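The woman who feeds the late shift

Thursday, August 23, 2018

I'd been meaning to do this interview for ages. If you've ever come off a late train at Sarorton with nothing in your stomach you'll know the canteen at the end of the goods yard, and you'll know the woman behind the counter (she asked me to leave her name out of it, so I have). She has run the place for 17 years, and before that she washed up there for 2.

We sat down after the lunch rush, which meant I got a mug of tea so strong it could have stood up by itself, and she got to take her shoes off.

I started with the obvious one: how did she end up in charge? "The old manager went on holiday in November and didn't come back," she said. "I had the keys, so I opened up. A week later someone from Drovari rang and asked who was doing the ordering. I said me. They said fine, carry on." Drovari own the building and the catering contract, and as far as I can tell they have mostly left her alone ever since, which suits her down to the ground.

Her day starts at five with the bread. She used to buy it in, but she didn't like it ("like eating a bath sponge") and now there are 15 loaves to bake before the first drivers come in. After that it's porridge, then eggs, then straight on to the soup. I asked if she ever gets bored of soup. She looked at me as if I'd asked whether she got bored of breathing!

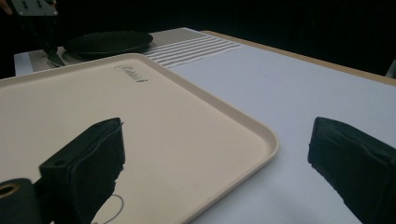 What people eat

The menu has changed a lot less than I expected. Pie on Mondays, always. Curry later in the week, and a fish thing that she won't give me the recipe for, although I did ask twice. Her one big experiment was a salad bar. "Lovely, it was. Beetroot, little tomatoes, the lot. And they all walked past it to get to the chips." She gave it a whole summer before she packed it in.

The rice dish is the one I go back for. She learned it from a cook at Pangaribuan, the café that used to be by the bus station, and she makes it with far more garlic than seems sensible. It sells out by one o'clock, so don't dawdle.

She's less cheerful on the subject of money. Onions have gone up, butter has gone up, and she hasn't put her own prices up in a long while. "I know what these lads earn," she told me. "I'm not charging them a fiver for a bit of stew." So she shops around, haggles with the Usta van when it comes, and makes stock out of anything that stays still long enough.
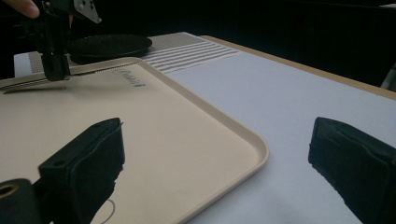
A cream serving tray on a white tabletop.

I wanted to know what the biggest day had been. That was the summer the line flooded and every train stopped at Sarorton, and she reckons they served some 1,000 meals before midnight. They ran out of plates, then forks, then nearly everything except custard. "People were eating custard out of mugs and saying thank you. I went home and slept in my coat."

Will she retire? She's thinking about it, on and off. Her sister has a bungalow by the sea and keeps ringing up to describe the view. "But what would I do all day, look at it?" she said, and then the door went and two drivers came in wanting tea, so she put her shoes back on and I let her get on with it.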